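Apr 13, 2024
By the Transit Columnist

The city of Orura took the printed schedules down from its bus stops in November. Riders now get a square code on a metal plate and the name of an app, Anodik, which shows when the next bus will come. I use the app. It works well on most days, and I still think the city should put the paper back.

The case for removing the schedules was made in a short notice. Printing costs money. Paper fades behind scratched plastic, and every time a route changes, a crew has to drive to all the stops and swap the sheets. A live arrival time is also more useful than a printed one when the bus is running late. All of this is true, and I don't think the people who made the decision were careless.

What the notice left out is how people use a schedule on a pole. Someone walking past on the way to the store can look at it and learn that a bus goes to the hospital every 15 minutes in the morning and once an hour after dinner. They weren't planning a trip. They now know something about where they live, and next month when the car is in the shop they will remember it. An app only tells you about a bus if you have already decided to ask.

The app also answers a narrow question. It says the next bus is coming in six minutes. It does not easily say when the last one leaves, or whether the service thins out on weekends. Those details are in there, behind three or four taps and a menu that has moved twice. On the old sheet the last bus was the bottom line of the right-hand column. I take the 53 out to Gallagher, and I learned its whole timetable without trying, by standing next to it.

Then there are the people the app does not reach. Some riders don't own a smartphone. More of them own one with an old battery, a cracked screen, or a data plan that runs out before the end of the month. Visitors have to install something while standing in the rain. Children who are old enough to ride alone are often not old enough to carry a phone, and their parents may prefer it that way. These groups overlap a good deal with the people who depend on the bus most.

I have heard the reply that anyone can call the phone line. I called it at a quarter past five and waited longer than the trip would have taken. The person who finally picked up was polite and read me the times from what she said was the same app.

Ostotora, the next town over, kept both. Its stops have a live screen at the busy corners and a plain printed sheet everywhere else, in large black type, with the date of the last update in the corner. When a route changes, the sheets are replaced within a week or so, and in the meantime riders make do. The sheets are sometimes wrong. A schedule that is wrong by a few minutes is still a great help to a person who has no schedule at all.

Money is the usual last word in these arguments, so it should be talked about plainly. Orura has 60 stops on its main lines. It could start with those and leave the rural routes for later. Most of the route times have not changed in years, and the frames are still bolted to the poles with nothing in them. A sheet of paper does not need a subscription, a charge, or a signal.

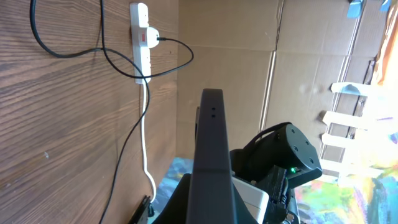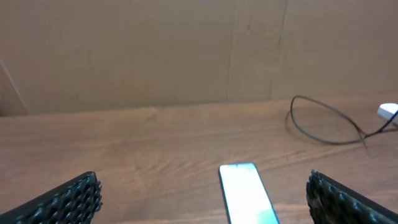 Vol. 53, No. 3

I would go further and say that the same rule should apply to other things the city runs. Pool hours should be posted at the pool. The parking rate should be written on the sign, in dollars, next to the code. Put the trash calendar in the mail once a year. Let the app carry the changes and the delays, since that is what it does well, and let the basic facts be written down where people will pass them.

The next route changes are due in November. That gives the transit office plenty of time to order paper.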